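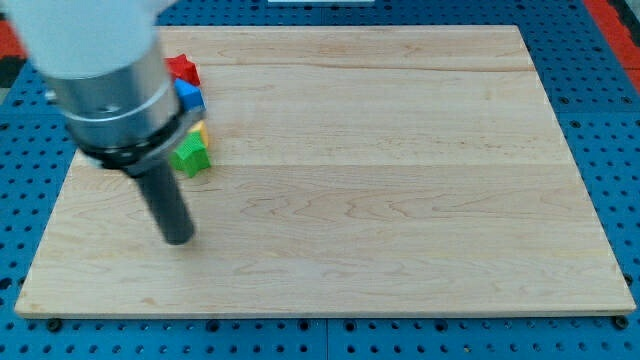 Who is responsible for the sorting cell during a shift?
The bench operator is. The arm moves the pieces, but the operator sets the job, watches the first run and signs the log at handover.

4. Starting a shift at the Jelura cell

4.1 What has changed
Until December, packers at the Campbell site pushed loose pieces into colour groups by hand before boxing. The arm now does the pushing. Packers check the groups, deal with rejects and load the boxes. Hand sorting is still used when the cell is down, and everyone on the bench rota must stay trained in it.

4.2 Before you switch on
1. Read the last entry in the shift log. If a fault is open, do not start.
2. Check that the board is flat and does not rock when pressed at the corners. Tighten the fixings if it does.
3. Wipe the board with a dry cloth. Do not use spray – it leaves a film and the pieces drag.
4. Check that the push rod is straight and tight in its collar.
5. Clear tools, cups and gloves from the table.

CAUTION: Keep hands off the board whenever the arm is powered, even if it is still. It may be waiting for its next move.

4.3 First run
1. Switch on at the wall, then at the Fliten controller.
2. Choose job 242 and press Load.
3. Place the pieces on the board with gaps between them.
4. Step back behind the floor line and press Start.
5. Watch the full run. The rod should pass just above the wood without scraping it.
6. If it scrapes, press Stop and call the line lead. Do not adjust the height yourself.

Note: A first run takes around 8 minutes. Later runs are shorter.

4.4 Breaks and handover
The cell must not be left running unattended. Press Pause before a break and hang the tag on the controller. At handover, both operators stand at the cell and go through the log together. Write down every stop, including those you cleared yourself.

Operators swap between the cell and the packing bench every 3 hours. Requests for a different pattern go to Reinaldo Evangelista at Zestelix, who keeps the rota and books the training.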